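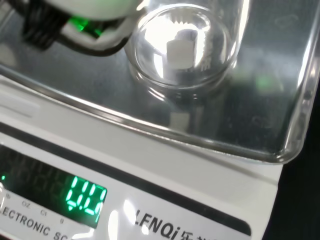
Figure 2. Clear glass beaker with a small white object inside.

4.2 Breakage and loss of beakers

The store records list 3551 loans of glassware over the two school years. Of these, 392 ended with an item being written off. The record sheets have separate columns for "broken", "chipped" and "not returned", but the columns were filled in differently from one school to the next. At Dusden, chipped beakers were entered as broken and thrown away the same day. At Zerkura they were put on a separate shelf and lent out again for dry work, such as holding chalk or weighing out salt, and were only written off when the crack reached the base. We therefore treat the first two columns as one in what follows.

Beakers made up the largest share of the write-offs, with 185 items. This is partly a matter of use. A beaker is taken out for nearly every practical lesson in the lower years (Figure 2), while burettes and volumetric flasks stay in the cupboard until the older pupils need them. Kahsay made the same point in her earlier study of store cupboards, where she suggested that losses should always be given per loan and never per item held. We follow her on this, although it makes our figures harder to set beside the older reports, most of which give only a yearly total.

Most entries carry a short note on how the item came to be broken. The notes were read separately by two of the authors and sorted under four headings: washing up, carrying, heating, and other. Washing up was the commonest heading at both schools. The typical note is brief – "sink", "tap", "slipped when rinsing" – and some of the technicians used the same word for a whole term. Where a note could be read in more than one way we placed it under "other", which makes that heading larger than we would like.
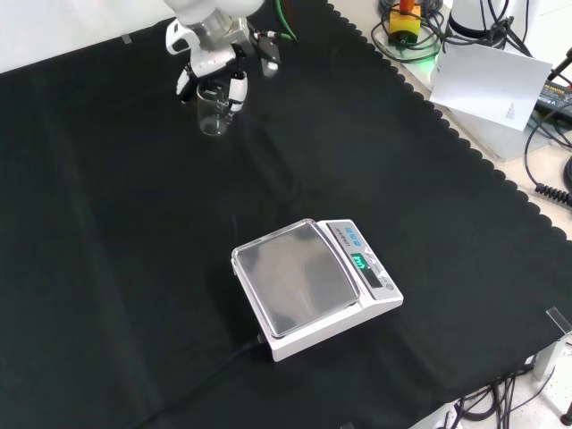

Lining the sinks made a clear difference at Dusden. Rubber mats were put in before the start of the second year, in September, and the number of entries that mention the sink fell in each of the three terms that followed. Zerkura had no mats in either year and its sink entries stayed level. The two schools also differ in who does the washing up, however. At Dusden the technician, Robel Belay, washes most items himself after the last lesson, and at Zerkura the pupils wash their own before they leave the room. We cannot separate the effect of the mats from the effect of this habit on the records we have.

Heating accounts for fewer entries than the teachers expected when we spoke to them. Several believed that thin-walled beakers failed on the tripod more often than anywhere else. The notes do not bear this out, though a beaker that cracks over a flame is likely to be remembered longer than one that chips against a tap. Items marked "not returned" are dealt with in Section 4.3, together with the stirring rods and watch glasses.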